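4.2 Household scenes in the Nastby simulation kit

The second product in our comparison is the Nastby kit, which is sold by license to laboratories and small companies that train control policies for two-armed robots. We used the version delivered in March, with the standard robot model and the house package named Mullorard. The license for one workstation covers 15 rooms, and the buyer may change the position of furniture but not the walls. Our earlier experience was with the Dranen package, so we kept the same task list in order to make the results comparable.

The installation was done from the supplied archive and needed no help from the vendor. The documentation is short. It explains well how to place objects on a surface, but the part on camera settings is only one page, and we had to find the correct mounting values by trial. The default view is fixed to the robot and looks forward over its body, so the policy receives the two arms and the room in one picture. Figure 3 gives a view of this type, taken in a room of the Mullorard package during the table tasks. 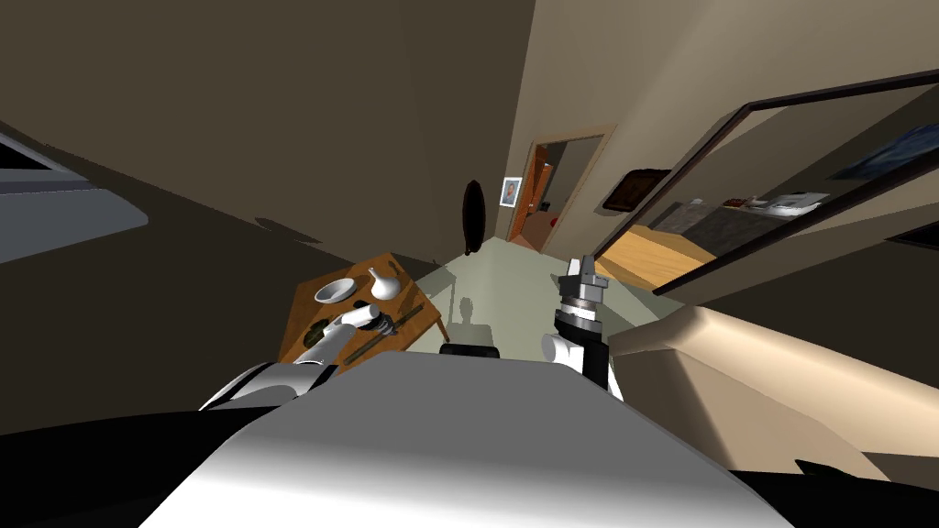

Figure 3. Robot view in the Nastby kit. The left gripper is just above the small table; the right gripper points upward. The room appears strongly tilted.

The tilt in Figure 3 is important for the evaluation. A policy which was trained only with level views must find the table edge again when the walls and the furniture lean, and for our baseline this was difficult. The table carries a shallow white bowl and a vase with a narrow neck on the far side, while the darker and smaller items lie closer to the left gripper. We consider the slender dark utensils the hardest of these objects, as they offer little height for the fingers to close on. The two arms also end in different tools, and the kit lets the user assign a separate action range to each of them. This function worked as described in the manual.

We ran 553 episodes on the table tasks. Resetting an episode took around 9 seconds on our workstation, which is slower than we expected from the product sheet. The reset time did not change when we reduced the image size — we therefore think that most of it is spent on loading the room. For users with a single machine this can become the main cost of a training run.

The visual quality is sufficient for our purpose. Shadows fall on the floor, and rooms behind glass or an open door are also drawn, so the background contains many things that have no relation to the task. We see this as an advantage over the Dranen package, where the background was mostly plain. On the other hand, the kit has no simple switch to remove such details, and a user who wants a clean comparison must edit the room file by hand. In the Sisay kit, treated in Section 4.3, the same change is made from the menu.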